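I finished Drola last night, the old side-scroller with the lamp on the box. Going to post a few thoughts on it while it's still fresh.

You play a ferry hand who comes home to Prarncombe and finds the whole town asleep. The lamp you carry is your weapon, your key and your health bar. Every swing burns a little oil, and when the oil is gone you're back at the last dock.

That sounds harsh and for the first hour it is. The docks are far apart and the bats in the rope sheds drop right on your head. I nearly quit in the second shed.

It gets better once you buy the long wick in Stovbridge. It costs 200 shells. Save up for it before you buy anything else, including the boots. The boots let you jump a bit higher and there are only two places where you need that.

Stovbridge is the best part of the game. It's one town spread over 4 screens, you can go in nearly every house, and the people say new things after each boss. The baker's lines alone got me through the swamp.

The swamp is bad. The raft drifts left the whole time and the frogs come back as soon as you scroll away from them. I used up to 70 shells' worth of oil on a single crossing, then fell in at the far bank and had to do it again.

Music is good all the way through. The Prarncombe night theme is about as simple as it gets, two channels and a lot of empty space. The boss music is shorter than I remembered and loops too soon.

Tshabalala is the last boss, a big heron that stands on one leg and throws fish. Stay under the beak, swing when the head comes down, and step back - the second fish always comes in low. Took me most of an evening.

My final score was 3,199, which the game shows you and then never mentions again. There's no table to put it on. It just goes back to the title screen.

I'd still tell people to play it. It's slow and the jumping is stiff, but the town is worth the trouble. I last played it one June when I was a kid and I never got past the swamp, so I'm glad I went back.
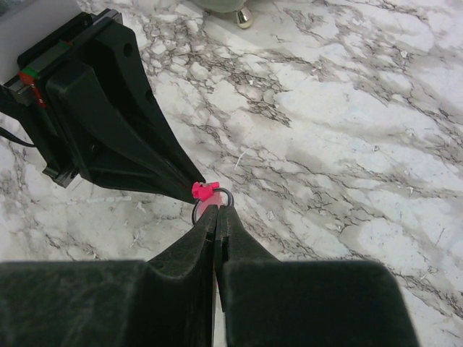
Can you go back to Stovbridge after the swamp?

Only until you light the lamp at the far dock. Once that's lit the ferry stops running, so buy your oil before then.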